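FOR IMMEDIATE RELEASE
7 July 2021

Umico Opens Accessory Sorting Program to Households in Geltby

GELTBY – Umico, the home storage company, today announced that its Small Things program is open to all households in the town. Each of the 1,000 places includes one open tray and a printed guide to sorting hair accessories and bracelets.
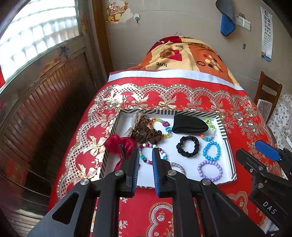
Scrunchies, bows and beaded bracelets share a tray with a striped rim.

The program was first offered in Erton, where 253 households took part. Participants asked for a tray that could stay out on a table, with every item in plain view and within easy reach.
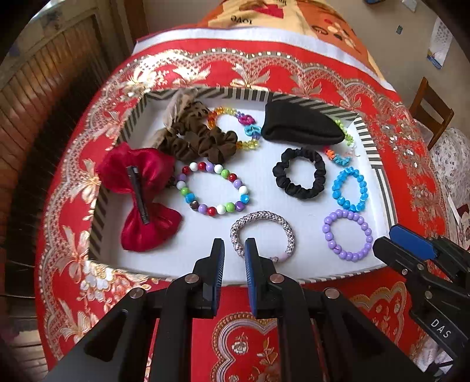

The guide advises users to lay bulky items such as bows and scrunchies down first and to place bracelets in the spaces between them. The full process is designed to take 60 minutes. Households may keep the tray at no charge.
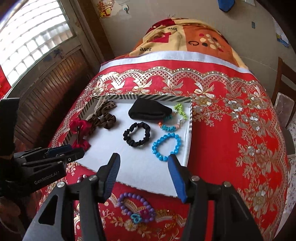

A tray of accessories on a red tablecloth, with a purple beaded bracelet beside it.

Registration is open through the end of July at the Umico office on Goh Street, Geltby. Printed guides are also available there on request.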